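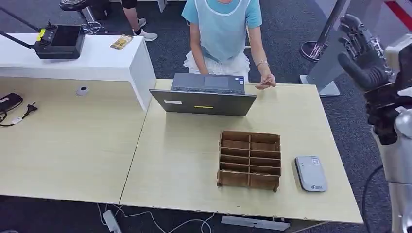 Omon is a home-built sorting robot, put together in a shared workshop in Bultari and first run in April. It has a jointed, multi-fingered hand and learns to drop small parts into racks, a wonderfully cheap way to practice fine placing! The cardboard rack on the desk, open on top, has ten narrow slots in two columns. Its control software, Stamen, runs to 1,489 lines and has been rewritten 4 times, each version livelier than the last.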